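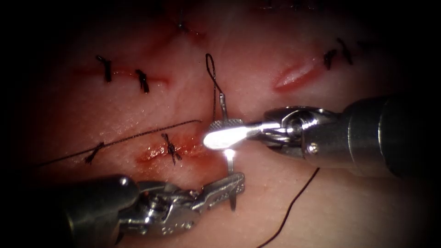 Figure 1. Needle handling on the practice pad, view from the fixed camera.

Suturing Methods Group, Bollesberg
Minutes of the project meeting, 2021-11-27

Present: Vlasta Petek (chair), Armelle Pruvost, Ornella Martinelli, Sorin Babić (minutes)
Apologies: Jasmina Krasniqi, who sent written comments on item 4

1. Minutes of the last meeting

Accepted with one correction. Under item 3 the word "retries" should read "regrasps." Sorin has changed the file on the shared drive.

2. Results from the August recordings

Armelle presented. The question was whether a policy that predicts instrument motion relative to the current tool position does better than one that predicts it in the coordinates of the robot base. Both were trained on the same demonstrations and run on the same pads.

Each policy was given 53 attempts at the needle handover. The base-frame policy completed 22. The relative policy completed all but 17. An attempt counts as complete when the receiving instrument holds the needle and the giving instrument has let go, with no help from the operator.

Armelle thinks the difference comes mostly from the arm setup. The joints that hold the instruments get moved between sessions, so base coordinates from one session don't match those from the next. The relative policy doesn't depend on them in the same way. Vlasta agreed this was likely but said we haven't shown it. To show it we would need runs where the setup is left alone between training and testing. Ornella said the base-frame policy should catch up in that case, at least partly, and if it doesn't we need another explanation.

Agreed to do those runs before writing the results section. Armelle to plan them with Ornella.

3. Failures

Ornella went through the failed handovers of the relative policy from video. Most were one kind: the receiving jaws close a little short of the needle and the policy carries on as if it had a hold. She sees this more often when there is strong glare on the metal near the jaw tips. She has not checked it in any systematic way and asked that it be noted as an impression only.

Sorin asked if the lights could be turned down. Ornella said it can be done, but the outer part of the pad is already dark in the fixed view and would get worse. Vlasta would like the training images varied in brightness first, before anybody touches the lights.

There was a longer discussion about loose thread. The policy has no separate signal for thread, only the images. When a strand lies near the needle the approach gets slower and sometimes stops. Armelle wants to leave this out of the first paper. Ornella disagreed and said readers will ask about it right away. Left open.

4. Wrist cameras

Sorin showed material from the wrist view, including Figure 2. The point for discussion was how much of the thread can be followed close up compared with the fixed view.
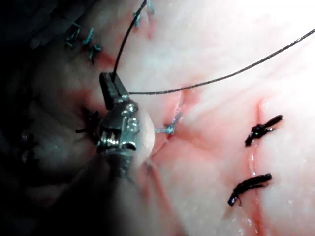 Figure 2. Wrist view: thread held in the jaws, with blue and black stitches in the tissue.

The thread reads clearly against the bright tissue. It is harder on the shadowed side of the instrument, where a knot is barely visible. Vlasta asked whether the stitches already in the tissue confuse the policy. Sorin doesn't know. The labels don't record which stitches were there at the start of an attempt, so we can't sort the runs that way at present.

Jasmina's written comments were read out. She supports keeping the wrist cameras but wants a comparison trained on the fixed view alone, with everything else the same. Without that we can't say what the extra views add. She also reminded us that the mounts were refitted after August and that old and new wrist recordings shouldn't be mixed until the offsets are measured again.

Agreed on both points. Sorin will measure the offsets. No wrist recordings from before the refit go into training until that is done.

5. Labeling

The labeling tool (Irnar) still drops the last segment of a recording if the file is closed before saving. Armelle has been adding the missing segments by hand. Sorin will write a check that lists recordings with no end label.

It was also agreed to use "handover" for passing the needle between instruments and "pickup" for lifting it off the pad. The older files use both words for both things. They will be corrected as people come across them.

6. Paper

Working title unchanged. Ornella has a draft of the methods section and will send it around. Vlasta wants the definition of a complete attempt moved to the front of it. The comparison with the Durkard baseline is still missing, and Armelle will ask Perić for the settings used there.

7. Other business

Two needle drivers are near the end of their allowed uses. Vlasta to order replacements.

Actions

Armelle: plan fixed-setup runs; ask Perić for baseline settings
Ornella: send methods draft; help with run plan; add brightness variation to training
Sorin: measure wrist camera offsets; end label check
Jasmina: set up the fixed-view comparison (Vlasta to confirm with her)
Vlasta: order needle drivers

Next meeting to be set once the fixed-setup runs are finished.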